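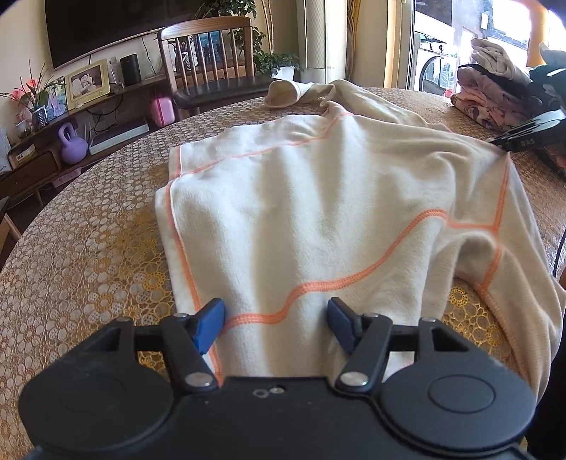
Re: fold policy, first numbers

Vasanthi Lobo wrote:
> Does it cope with sleeves yet, or only towels?

Both, and I'm thrilled! Trained on 3491 hand-held gripper demos, it folded 27 towels out of 27. Fleece tops are harder - 15 out of 27.
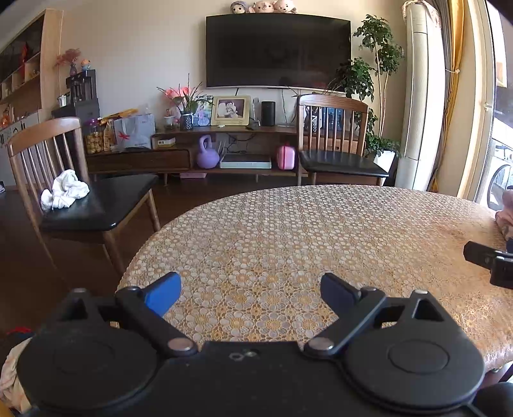

What changed

Soledad's idea: predict both grippers' motion relative to each other, so table height hardly matters. 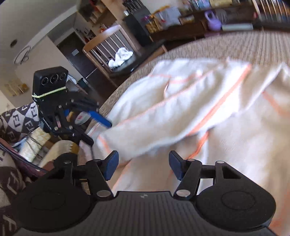 Sorin is rerunning it with the old baseline in December, and I'd love more eyes on the sleeve failures.

Tâm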